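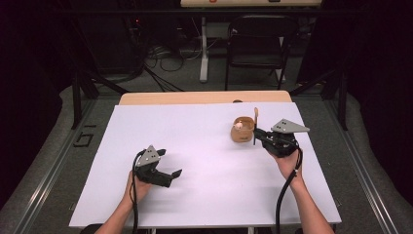

A small brown cup on a white board, with the wooden table showing behind.

Looking after your trading cards and game bits at home

If your house is anything like ours, there are cards down the back of the sofa, a controller with one sticky button and a handheld that lives wherever it was last put down. I love this stuff, and I love it even more when it lasts! These are the tips I keep coming back to, all done at the kitchen table with things you probably have in a drawer already.

Sleeve first, sort later

When a new box of Skandetus boosters comes into the house, everyone wants to start sorting by colour and number straight away. Sleeve them first. Wash and dry your hands, put a clean cloth or board down, and slide each card in from the top without pinching the corners. I buy sleeves in packs of 50 and put any spares back in the packet with the end folded over, so they don't fill up with fluff.

Flattening a curled card

Shiny cards curl, especially in a room where the washing dries. Put the card in its sleeve, lay it between two sheets of plain paper and put a heavy book on top. Leave it for 7 days. It's so tempting to peek on day two, but do leave it alone! Never iron a card, not even through a tea towel (I tried it with a worthless one and the shiny layer bubbled beautifully).

Sticky buttons

Take the batteries out or switch the controller off and unplug it. Dampen a cotton bud with a drop of rubbing alcohol, squeeze out the extra and run it round the edge of the button, pressing the button in and out as you go. Five minutes usually does it. For the seam round the middle, a wooden toothpick lifts out the grime and won't scratch the way a pin does. Let everything dry with the lid off the battery bay before you play.

Handheld screens

Dry microfibre cloth, light circles, and that's plenty for most days. If there's jam involved, breathe on the glass first. Keep kitchen spray well away, as some of them cloud the coating. My old Rikau has a tiny foggy patch from exactly that, and I notice it every time I play in the sun.

Boxes that really work

Ice cream tubs are brilliant for dice, counters and tokens. Shoeboxes are nearly the right width for two rows of sleeved cards, and a strip of cereal packet down the middle keeps the rows upright. Cut your dividers 5 mm taller than the cards and you can write on the tops:

Fodor deck, complete
Granine deck, needs energy cards
Swaps
Bent ones for the little cousins

Keep the boxes off the floor and away from radiators. A wardrobe shelf is lovely, a loft isn't.

Cables

Toilet roll tubes! Fold the cable loosely, pop it in, write the name of the console on the outside and stand the tubes up in a box. Don't wind a cable tightly round its plug, as it will split just where it meets the plastic.

Spilt squash on a play mat

Blot, don't rub. Then cool water with a tiny bit of washing-up liquid, a soft sponge, another blot with clean water, and lay the mat flat on a towel overnight. If you do it on Saturday evening it should be ready for a game by Sunday lunch, though a thick mat may want a bit longer. Rubber side down for the first half, then turn it over.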